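About Plirnex

Who we are
Plirnex is a small robotics shop in Brondthorpe. We teach grippers to handle soft stuff. Cloth, bags, covers, sleeves. Started by Ye-ji Chae (software) and Sang-wook Ha (everything with a screw in it). Two benches, one long hallway, not enough outlets.

What we do
Folding and sorting cells for laundries and textile reuse shops. Most of our week is hand-held gripper work: pick up, fold, drop, do it over. The recordings train the arm.

The August stop
People ask, so it goes on this page. In August our Sinar cell at a customer site closed on a fold of cloth and didn't let go when the stop was pressed. Arm stopped fine. Fingers stayed shut. The operator, hand on the other end of the cloth, got pulled against the guard before the arm came to rest. Bruised wrist, back at work in 2 days. Still our fault.

Cause: the stop cut power to the arm but the finger drive was on its own supply, and the release command never got there. Sang-wook found it the same night. We had tested the stop 100 times with nothing in the grip. Never once with a person holding the other end of the cloth. Should of.

What changed
Release is now mechanical. Spring opens the fingers when power drops, no software in the way. Pads get swapped on a schedule. 26 cells were pulled back and refitted, customers paid nothing. Every new cell does 1,000 loaded stops before it ships, log included in the box. 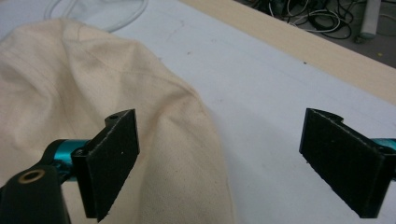 Canvas is what we test on most, it bunches up and hides its own edges, and a fold that looks flat to the software often isnt. Thin cotton is easier. Fleece is its own problem, ask Ye-ji.

Who checks us
Sung, an outside safety shop, goes over our stop tests now. They can hold a shipment. They have, once, over a spring that was too slow. Annoying week. Right call.

Reporting a fault
Running one of our cells and something feels off? Press stop, leave it stopped, call the shop line. Any hour. You will get Ye-ji or Sang-wook, no menu.

Page last updated 19 November 2025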